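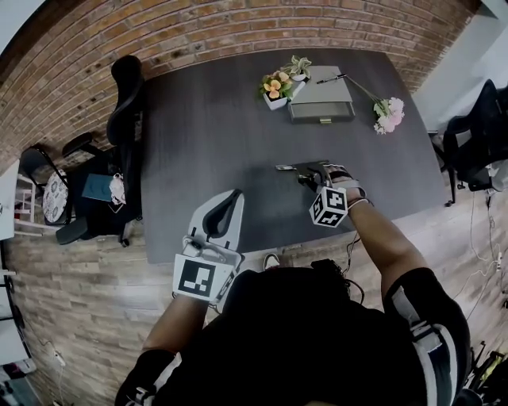
The big table at Plellasance, drawer box and flowers out.

About us

Dililden. Desk and shelf styling, prop hire, and a bit of retail on the side. Small business, one room, one big table. We do the little things that sit on top of the furniture. Not the furniture (people ask every week, sorry, no couches).

If you've got a rental to photograph, a reception desk that looks like a dentist's in 1994, or a home office you can't stand looking at, that's us.

What we do

Boxes, trays, planters, artificial flowers, books by colour, pens that look nice and also write. We keep them, clean them, lay them out, pack them and send them off with a card showing where everything goes. You put it all out, take your photos or have your open home, put it back in the tub. We pick up.

Or you keep it. Plenty of people do. Ring and we'll take the hire off the price.

Currently 412 pieces in the catalogue. Goes up when we've been to the markets, goes down when somebody's dog gets at the faux peonies. Moss balls also popular with dogs.

How we started

Spare bedroom. Hired out a couple of trays and a fern to a property manager who needed a study to look like a study. She came back the next month wanting the same again but in blue. Then she told her office. Then the spare bedroom wouldn't close.

We looked at a few sheds out past the ring road, all freezing, all with a roller door that stuck. Then the Plellasance building came up. Old place, exposed red brick, timber-look floors, decent light in the mornings. Took it the same week. Unit 4, up the ramp, ring the bell twice as the first one doesn't always go.

The room

One room does everything. Laying out, packing, book-keeping, lunch. The big dark grey table takes up most of it and is the best thing we ever bought. Second-hand, took the door off to get it in. We picked the dark top on purpose: pale things show up on it, dust shows up on it, and a missing drawer knob shows up on it before it gets to you and not after.

Black office chairs, both sides. Folding chair for visitors. Apologies to visitors. There's a side table with whatever's on its way in or out, at the moment a round patterned tray and a teal book. White shelves along from that. Everything else is in tubs and the tubs are in the back, labelled, mostly correctly.

Brick sheds a bit. We sweep at lunch and again before lock up. If you find red grit in a planter, that's the wall, it's clean.

The drawer box

Gets its own heading, being the thing people ring about. Grey box, pull-out drawer, little gold handle. It's gone out more than anything else we own. Sits at the back of a desk, holds the chargers and the sticky notes and the takeaway menus, looks tidy from the doorway.

We put a pen on top. Black. That's it, one pen. People put a cup of pens on there and it all goes a bit post office.

Every box gets its drawer checked before it leaves: open, shut, open again, handle tight. Drawers stick in humid weather, particularly after a week in a car boot. If yours does, rub a candle along the runners. Don't use cooking oil. We've had one back with cooking oil and the smell is still in tub nine.

Drawer box on its own is $88 to buy. Hire is on the price list.

Flowers

All artificial. We get asked if we do fresh and the answer's no, we can't keep basil alive. Ours go out on Tuesday and look the same when they come home.

The small white planters go out in pairs, one flowering and one leafy. The orange and peach one is the favourite, with a pale green succulent sort of thing behind it. Keep the flowering one to the front. Also keep them a hand's width off the box so you can still get your fingers to the drawer.

Long pink sprays are loose, no vase. Lay one down flat beside the box and let the stem run back across. Sounds odd, photographs well. If the stem's been bent in transit hold it in warm water for a minute and straighten it, then dry it properly before it goes near paper.

Cleaning: soft brush, hair dryer on cool. Please don't spray them with anything. The colour on the pinks runs.

Our sets

The Mai. The little one. Two planters, one tray, one book. Fits on a bedside or the end of a kitchen bench. Most popular with people renting out a granny flat.

The Dralanberg. The desk set. Drawer box, pen, pair of planters, pink spray, tray, book in your choice of colour (teal, rust, cream, navy when we have it). Weighs more than you'd think. Two hands please, and carry the box with the drawer facing you so it doesnt slide out on your foot.

Mix and match. Tell us the size of the desk and what colour the wall is. A phone photo helps. Don't tidy up first, we'd prefer to see it how it is.

How a job goes

You send the measurements. We pull the pieces, set the whole lot out on the table, shuffle it till it's right, then do the layout card. Big things first, box at the back, planters to the left, loose stuff last. If you write left-handed tell us and we flip it, otherwise you'll be knocking flowers over all week.

Then it's wiped, wrapped and into the tub. Planters upright with paper round the rims. Books flat on the bottom. Sprays go in last, along the top, nothing on them. Trays down the side.

When it comes home we do it in reverse and check against the card. Missing pen, no drama. Missing box, we'll be in touch.

Delivery is in town and out as far as the highway servo. Further out by arrangement, and we'll probably combine you with someone else so be a bit flexible on the time.

Who we work with

Property managers, mostly. Holiday lets. A couple of accountants. The library for their study corner. People working from the end of the dining table who want the end of the dining table to look less like the end of the dining table. We did 910 tubs last financial year, which surprised us when we added it up, and explains the knees.

We also do school fetes and op shop window displays at cost. Ask early, November gets silly.

Things we don't do

Couches (see above). Beds. Weddings, we tried one, lovely couple, never again. Candles that get lit. Wall art, it's the hooks. Storage of your own things while ours are out, sorry, there just isn't the space.

Looking after our stuff

Things get chipped. We know. Tell us and we'll touch it up, normal wear is in the price. What we do charge for: water in the planters (they are not sealed, they've got no drainage, and there's nothing in them that needs a drink), felt pen on the books, and handles that have been unscrewed and lost. Spare handles are hard to match. We have a jar of nearly the right gold.

Please keep the tub and the paper. Both get used again until they fall apart.

Selling to us

Always after small planters in white, plain books with a decent spine, and round trays with a pattern. Drawer boxes yes please, if the drawer's solid and the corners arent blown out. Send a photo before you drive over. No baskets at the moment, we've got enough baskets to last us out.

Visiting

Come and have a look, things make more sense when you can pick them up. Ring first, as if there's a big order laid out on the table there's nowhere to put anything else down. Mornings are better for looking at colours. Afternoons we're packing and not much fun.

Parking out the back of Plellasance, not in the loading bay. The bakery needs it.

Price list and catalogue are under Hire in the menu. Booking form is at the bottom of the same page. We answer emails after the packing's done, so usually late arvo.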